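Category: Grants and Reporting > Reusable Cups

Progress report to the Kohlhase Fund
Skonum Cup Loan Scheme, second reporting period, to the end of July
Prepared by Lai-ching Sin, project lead

You asked for a plain account of where the money has gone and whether the scheme is doing what the application said it would. I did not write the application, and I have tried to read it as a stranger would. Parts of it hold up. Other parts were hopeful when they were written and look more so now.
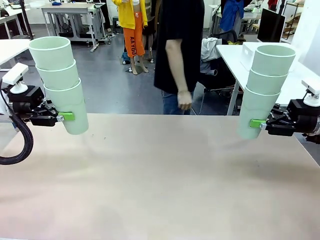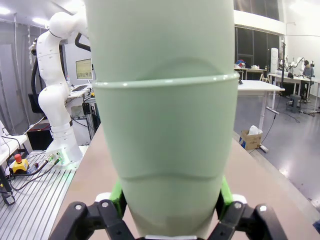
Pale green plastic cups, stacked in the first picture and close up in the second.

What was promised

The application said we would buy 2,000 reusable cups, lend them to cafes, fetes and sports clubs in Skonum, collect and wash them, and lend them again. It said that each cup would replace a throwaway one every time it went out. It also said the scheme would cover its own running costs by the end of the second year.

The cups were bought, and the lending has started. I am much less sure about the other two claims, and I would ask the Fund not to repeat either of them in its own publicity until we know more.

Lending

There were 146 loans in the period. That sounds healthy, and it was the figure our partners at Jemar wanted at the top of this report. I have put it here instead. A loan is counted each time a box goes out of the door, whether the box holds a full load or a handful for a coffee morning. A good many of these were small, and several were the same two clubs borrowing the same boxes week after week. Repeat borrowing is welcome, but it tells us very little about whether the scheme is spreading.

Thirty different groups have borrowed at least once. The target in the application was higher and I do not expect to reach it. The cafes have been slow. Most of those we spoke to said the same thing: customers taking a drink away do not want to carry the cup back, and staff do not want to explain a deposit during the morning rush. We tried a deposit at two cafes in the spring. One stopped after three weeks. The other kept going but told us the queue was longer, and that most people who paid the deposit never came back for it. On paper this made money. It also meant we were selling thick plastic cups cheaply to people who would probably throw them away, and I cannot see how that counts as a success.

Fetes and sports days are a different matter. People stay in one field, the cups go into a tub at the gate, and nearly everything comes home. If the scheme has a future I think it is there.

Losses

We wrote off 287 cups. Most simply did not come back, and the rest were cracked or too scratched to lend. The earlier report called losses "minor". I would not use that word. The supplier, Drotadis, says a cup should last for several hundred washes, and it may well do so, but our cups are not wearing out from washing. They are leaving in bags and cars long before then. A figure for how long a cup could last is no use to us if we cannot keep hold of it.

Borrowers are now asked to count cups out and count them back in on a signed sheet. This has caused some grumbling. Two groups refused and we have stopped lending to them for now.

Washing

This has been the dearest part of the work and the least well planned. The application assumed that borrowers would rinse the cups before handing them back. Few do. Cups returned after a hot weekend with the dregs of squash and beer in them need soaking before they go near the machine, and that takes staff time that was never in the budget.

Drying is worse. Plastic does not hold heat as china does, so the cups come out of the machine with water still on them. If they are stacked at that stage the water is trapped between them and they smell within a day or two. We had one batch sent back in the first month for this reason, with a sharp letter, and the letter was fair. Cups are now left on racks overnight. The racks fill the whole of the back room, which limits how many loans we can turn round in a week and means a busy weekend cannot be followed by another.

Jemar has suggested buying a drying cabinet. I have looked at two and am not persuaded. Both use a lot of electricity, and it would be odd to spend a green grant on warming up cups that will dry perfectly well on their own if we book them out more sensibly. I would rather cap the number of loans each weekend through the summer and look again in the autumn.

Does it cut waste?

I am afraid we do not know. The application multiplied cups by loans and called the answer "single-use cups avoided". That only works if every cup in every box was used, and if the borrower would otherwise have bought throwaway ones. We asked borrowers about the second point. Some said yes. A fair number said they would have used the china in the hall cupboard, and had borrowed ours to save washing up. For those events we may have made things slightly worse, once the van and the hot water are counted.

I have therefore left that figure out. I know the Fund's reporting form has a box for it. I would sooner leave the box blank than fill it with something I would have to take back next year.

Money

Spending is close to budget overall, though the shape of it is wrong. Cups and boxes came in under. Staff time for washing is well over, and van hire is a little over. Hire fees have brought in less than planned, chiefly due to the weak start with cafes. On present form the scheme will not cover its costs in its second year, and I do not think raising the fee would help while borrowers can still buy paper cups for next to nothing.

What we would like to do next

Stop work with cafes, apart from the one that has asked to carry on without a deposit.

Put the remaining effort into outdoor events, with a collecting tub and a named person at the gate for each.

Charge for cups not returned, at cost price, from the next booking form onwards.

Move the unspent cup budget across to staff time. This needs the Fund's agreement in writing, and I would be grateful for an answer before the autumn bookings open.

We are not asking for more money. If the autumn bookings show the same pattern of losses I will recommend that the scheme is made smaller, and I would like the Fund to hear that from me now. The full loan sheets and the wash log are available if anyone wishes to check my sums.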